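Projektbericht: Transportverpackung von Haushaltsgroßgeräten im Wiederverkauf
Projektseminar Logistik und Verpackungstechnik, Standort Tumeneck
Abgabe: 3. Juni 2020

1. Ausgangslage

Gebrauchte Waschmaschinen werden im regionalen Wiederverkauf meist ohne Originalkarton befördert. Als Ersatz dient Luftpolsterfolie, die um den Korpus gelegt und verklebt wird. Der Projektpartner Lurnudex stellte für die Auswertung 3587 anonymisierte Lieferdatensätze bereit. Davon wurde bei 98 Lieferungen ein Transportschaden reklamiert, was einer Quote von 2,7 Prozent entspricht.

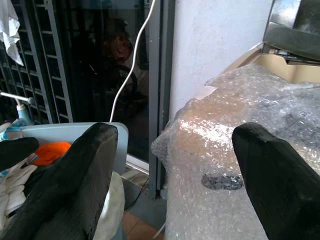

2. Datenauswertung

Die Reklamationen wurden nach Schadensort klassifiziert. 46 Fälle betreffen Kanten und Ecken des Gehäuses, 30 Fälle die Bedienblende oder den Deckel. Die übrigen 22 Fälle verteilen sich auf Füße, Schläuche und Innenteile. Eine Zuordnung zur Beförderungsart war nur eingeschränkt möglich, da das Feld »Umladung« in den Datensätzen vor November uneinheitlich gepflegt ist.

Luftpolsterfolie verteilt flächige Lasten gut, verliert an Kanten jedoch schnell ihre Wirkung. Die Noppen werden dort punktuell überlastet und entleeren sich. Eine zweite Lage verzögert diesen Vorgang, verhindert ihn aber nicht. Kantenschutzwinkel aus Wellpappe nehmen die Last dagegen über die gesamte Schenkellänge auf – vorausgesetzt, sie liegen unter der Folie und können nicht verrutschen.
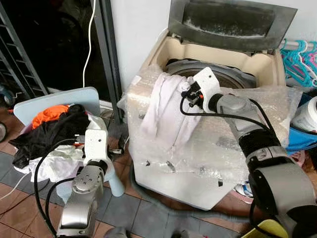
3. Variantenvergleich

Verglichen wurden drei Varianten: einlagige Folie, zweilagige Folie sowie einlagige Folie mit Kantenschutzwinkeln. Bewertet wurden Materialeinsatz, Packzeit und Wiederverwendbarkeit. Die dritte Variante erfordert beim ersten Packvorgang mehr Zeit, die Winkel lassen sich aber im Rücklauf über das Lager Biltport erneut einsetzen. Bei Topladern ist zusätzlich der Deckel gegen Aufklappen zu sichern. Klebeband auf Kunststoffflächen ist dafür ungeeignet, empfohlen wird ein umlaufendes Band über der Folie.

4. Offene Punkte

Fallversuche konnten im Projektzeitraum nicht durchgeführt werden. Die Angaben zur Kantenbelastung beruhen daher auf einer vereinfachten Rechnung mit statischer Last. Der Kostenansatz für den Rücklauf der Winkel ist mit der Spedition Overgaard noch abzustimmen.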